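Home | Visits | Notes | Archive | Contact

Bemholm paper mill, August open day

The Bemholm mill opens its finishing hall to visitors once a year. Our group was admitted at 9.30 and issued with ear defenders. The mill makes uncoated printing stock under the Iria name, in weights from 80 to 300 gsm.

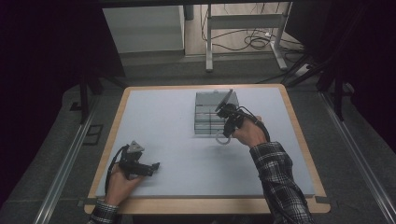 Pulp arrives baled from Ekent and is broken up in water before refining. The machine was running at 800 metres a minute on the lighter grade – the heavier grades run slower, as the drying section sets the limit.

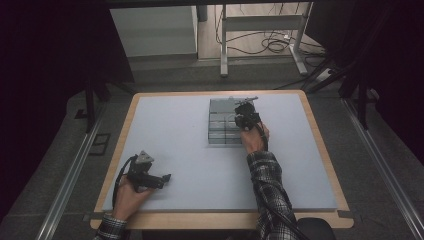 How is moisture controlled at the reel? A scanning gauge crosses the web and the steam pressure is adjusted from its readings.

Reels then pass to the Morikawa slitter, installed in the spring. Knife changes are still done by hand.

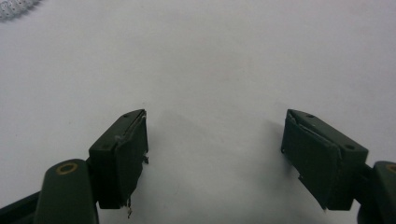
Trim from the slitter goes back to the pulper by air duct. The duct is noisy, and conversation near it was not practical.

The visitor book showed 1,247 names for the day, against 1,062 last year.

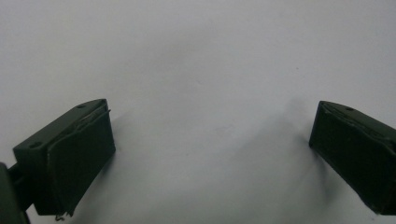
Parking is by the north gate. The canteen closes at 2 pm and does not take cards.

Contact | Copyright Visit Notes | Back to top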